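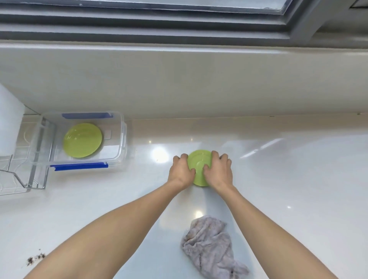
Figure 7.1 Both hands on the rim of a green plate, a second plate in the open container at left. One still from the kitchen set used throughout this chapter.

CHAPTER 7
Learning from the Wearer's View

In this chapter
Why two-handed tasks break one-handed methods
Contact labels, and who decides
The Noltero split
A result that did not hold up, and what was kept

7.1 A plate, two hands

Start with Figure 7.1. Left hand pressing over one side of the plate, right thumb resting on the face. Towel right there between the forearms. Question for a robot learner: what is the next action? Pick up the plate? Wipe it? Slide it? Put it with the other one in the box? A single still will not settle it. People guess anyway, and fast, and they tend to be pretty sure of themselves. Most of this chapter is about getting a policy to guess as usefully, and about checking whether it did.

Chapter 6 handled one arm, one object, a fixed camera. All three go away now. The camera moves with the head. The hands cover the very part of the object you most want to see. And both hands are busy, so "the grasp" is no longer a single thing you can write down as one pose.

Keep the old notation for now. We add a subscript for side, L or R, and a contact flag c that is 1 when the hand touches the object. That's all the new math until 7.4.

7.2 The Peltach method, short version

Kröger and Stępień set out the method in a workshop paper, then a longer report dated 22 June 2019. Read the report. The paper skips the labeling rules and the labeling rules are where the work is.

Steps as they ran them:

Record a person doing a kitchen task, head view only. No gloves, no markers.
Cut the recording into clips at every change in c, either side.
Label each clip with the object, the side, and a contact type (rim, face, edge, body).
Train a model to predict the next contact change from the last few frames.
Map predicted contacts to a two-arm robot. Hand shape is dropped, only contact points and timing carry over.

The full set came to 1,624 clips. Of those, 747 had both hands on the same object at once, and these are the ones we care about here. The rest are useful for pretraining and not much else.

Note step 5. Dropping hand shape sounds reckless. Students always object. But the arms had two-finger grippers, and a thumb resting on the face of a plate has no match on that hardware. Copy the finger angles and you get a bad human hand. Copy the contacts and you at least get a plate held at two sides.

7.3 Trouble with labels

Take the right hand in Figure 7.1 again. Fingers over the rim, thumb on the face. Rim contact or face contact? Under the first rule set an annotator could pick only one. Notburga Lüthi labeled these as rim. Nusrat Bhattacharjee labeled them as face. Both followed the written instructions to the letter, the instructions were just bad.

They relabeled 517 clips with the choice opened up, so a hand could hold two contact types at once. Slow work. The model trained on the new labels stopped flipping between rim and face from one frame to the next, which had been blamed on the network for most of December.

Lesson for your own project – have two people label the same small batch before you write any training code. Compare. Fix the rules. Then do it agian with fresh clips.

7.4 The Noltero split, and a result that shrank

First test numbers looked great. Too great. Clips had been shuffled before splitting, so neighbors from one recording landed in both train and test. Same counter, same plate, a second or two apart. The model had more or less seen the answers.

Brisa Jaramillo redid the split by recording, holding out 48 whole recordings. This is the Noltero split, and every table in this chapter uses it. The gain over the one-handed baseline got smaller. It did not vanish. On rim contacts it stayed clear, on face contacts it was within noise, and the report says so plainly.

We will build the baseline first, in 7.5, becuase you need it to read the tables. Have the Chapter 6 code open. The only file that changes is the one that loads clips – leave the rest alone until the loader passes its tests.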